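When the arm does not stop
A conversation about a stop signal that came too late

Miklós Sárközi keeps two printed logs on the wall beside his desk in Vukusitz. One is from a good run and the other is from August, when the left arm of the two-armed Sipos robot kept moving after the stop command was sent. He writes the motion software for it, and he tests every change in a simulated room before it goes to the real machine.

The stop fault was repeated there many times, with both grippers in view of the head.

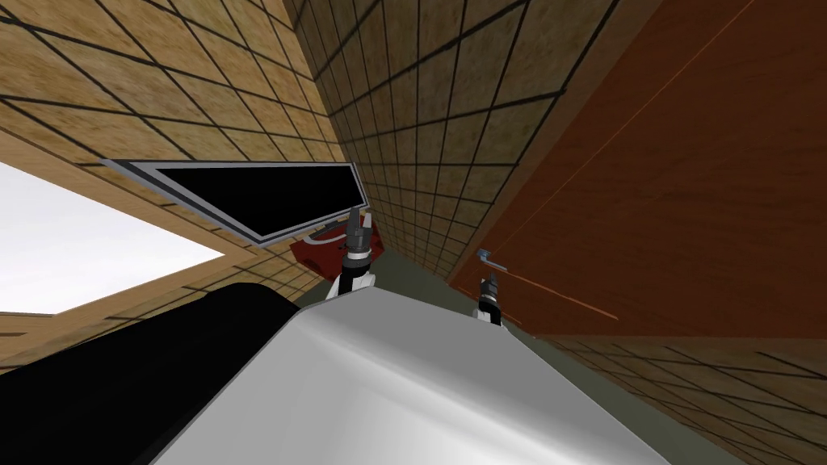
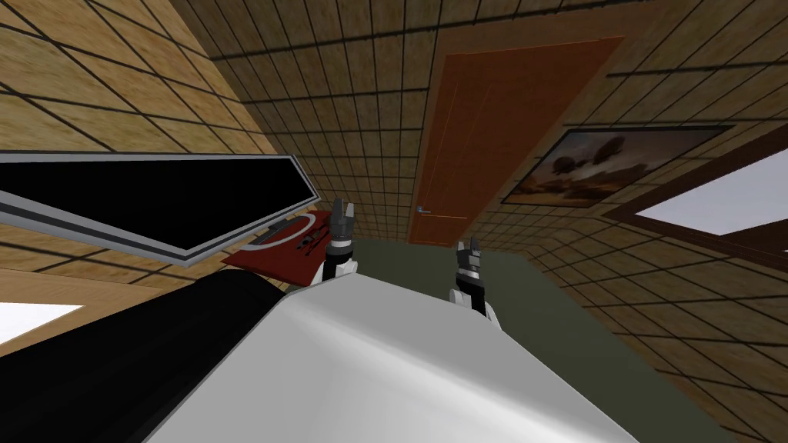 According to Bianka Tóth, the word "repeated" is a little generous, and the first 16 attempts to bring the fault back gave nothing at all. Sárközi agrees with her when I read him this remark. "She is right. We sent the stop, both arms stopped, everything was correct. It is a very unpleasant feeling when a fault hides from you. You begin to think that you imagined it, but there was a mark on the real table, so we did not imagine it."

The mark came from the left gripper. The arm was moving down to a tabletop when an operator pressed stop. The right arm obeyed. The left arm continued for 50 milliseconds longer than the limit in their safety document and touched the table with some force. One finger was bent and no person was near.

I ask him if this is really a serious matter, for one finger. He waits before he answers. "If it is a table, it is a finger for the workshop. If it is a hand, it is another conversation. I do not want to measure the problem by what it hit."

The cause was found in the message queue. Each arm has its own queue, and the stop command was placed at the end of it, behind the movement commands that were already waiting. Usually the queue was nearly empty and the delay was too small to notice. But when the head was turned far to one side, the software calculated the position of the left arm again and again, and the queue became full.

"In our tests we always kept the head straight," Sárközi says. "It was more comfortable to look at. When we tilted it strongly, as the operator had done, the fault came back on the 10th try – and then on almost every try after this."

The correction was short. The stop command now goes by a separate path and the waiting movements are thrown away. Writing the new tests took much longer. They begin with the head in difficult positions, and they measure each arm alone, because the old report gave only an average of the two.

He is still not fully satisfied. The simulation showed the late stop, but it did not show the bent finger, and the contact force it calculated was too low. "So I can trust it for time, and I cannot trust it for force. I must write this in large letters for the next colleague."

The real robot has been working again since the repair, at half speed. Sárközi would like to see 10 more long runs before he signs for full speed. The bent finger is in his drawer, and he has not decided yet if he will keep it.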